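Hate Incident Reports: New Form Opens in Evstead

From the Evstead neighborhood newsletter, 22/02/2020

Residents of Evstead can now report a hate incident in writing without going to the police station. The form was prepared by the Trustmont Center after several families received insulting letters in January. It has 2 pages and can be filled in with or without your name.

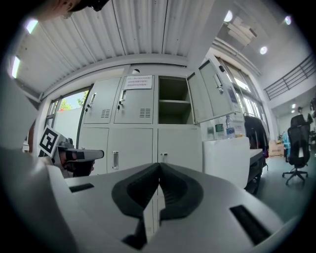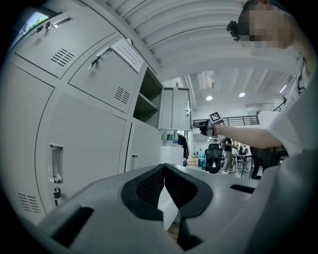
Yu-na Moon wrote to us that she welcomes the form, but she asks who will read it and how fast. In her opinion, a person who has been threatened should not have to wait many weeks for a first answer. The Center replies that each report will be answered within seven days, and that it goes to the police only if the sender agrees.

Last year the Center received 81 reports by telephone. Most of them were about words shouted on the street or written on doors and mailboxes.

The form is available in English, Korean and Spanish. Paper copies are at the front desk, Room 612. If you got such a letter, please keep the envelope also.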